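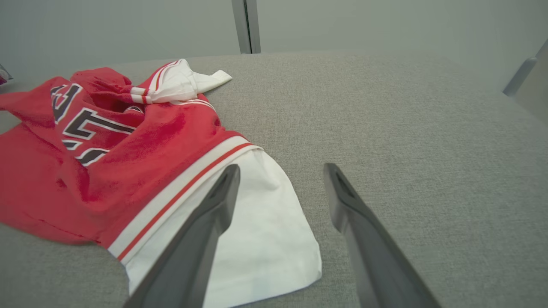
Brestelia Growing Team -- Composting and Soil

2 min read
Print | E-mail

Progress report, April 2, 2024

The six worm bins at the Dudek allotments are in use and taking kitchen scraps. Leszek Olszewski has run two evening sessions for plot holders. We have spent £400 of the grant, mostly on bedding and lids.

The leaf mould bays are behind -- the ground was too wet to set the posts. Teresa Jakubowski expects them finished by June.

Contact us | © Brestelia Growing Team | Back to top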